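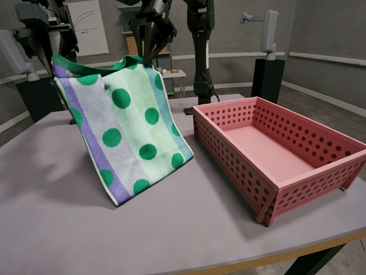

Sombat says a towel is clean until it smells, and that a person who washes one after every shower is "basically in a relationship with the water company."

This was in the group chat, where I had asked a simple question. How often do you all wash your bath towels? I have not known peace since.

Nantana Siriwan, whom I have trusted with my house keys, does hers once a month. She typed this with no punctuation and no shame.

For the record I'm an every-three-uses person. My mother was an every-three-uses person. I thought we were a nation of every-three-uses people and that this was settled, like driving on the right.

Then somebody asked whether bath mats count as towels and we lost the whole evening.

(They do not. A bath mat is a floor with ambitions.)

By morning the thread had 272 messages. I know because I had muted it and the number was just sitting there on my phone like a blood pressure reading.

Sombat has now brought up fabric softener. His position is that it makes towels softer. Mine is that it makes them softer the way wax paper is soft. Dry yourself with one of his guest towels and you simply move the water to a different part of you.

I quit softener in May. Half a cup of white vinegar in the rinse instead. The towels do not smell like salad, and I'm tired of being asked.

Also use less detergent. Less than that. The line on the cap was drawn by people who sell detergent.

A reader wants to know where I stand on decorative towels. I grew up in a house with two of them, peach, with a satin strip across the bottom. In eighteen years I never saw either one touch a wet hand. Guests came out of that bathroom wiping their palms on their pants.

My sister has them now. They look brand new. They're older than her marriage.

Nantana would like it known that she owns 6 bath towels and rotates them, so once a month is "not what it sounds like." We did the math for her in the chat. It is still pretty much what it sounds like.

She has responded by asking how often I wash my pillows. Not the pillowcases. The pillows.

I'm going to be away from my phone for a bit.

OK, back. The tag says warm, gentle cycle, two at a time so the drum stays balanced. I had to cut one open at the corner to find the tag, which had migrated inside at some point in its long life. They're in the dryer now with a couple of tennis balls and it sounds like someone moving out.

Sombat has just asked what a pillow protector is.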